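**Join us at Drestora: paid sessions teaching two-handed robots**

We're looking for patient, good-humored people to spend time with the Latuheru project, where we study how a robot with two hands learns to pick up everyday things by being guided through the motions. In August we finished our first 1600 guided grasps, and we'd love your help with the next round!
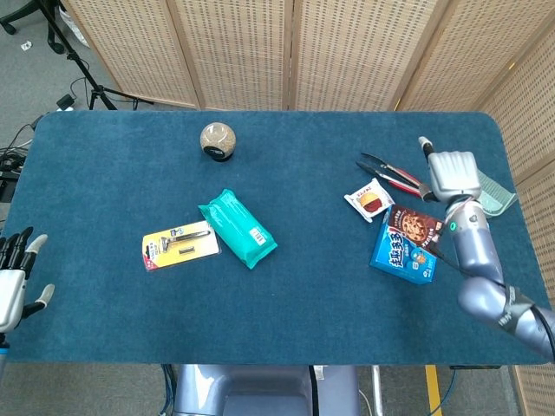

You don't need any background in robotics – if you can pack a grocery bag, you'll do just fine. Sessions run 50 minutes, with plenty of breaks, at our Sornton lab. Write to the Drestora front desk by 28 October 2024.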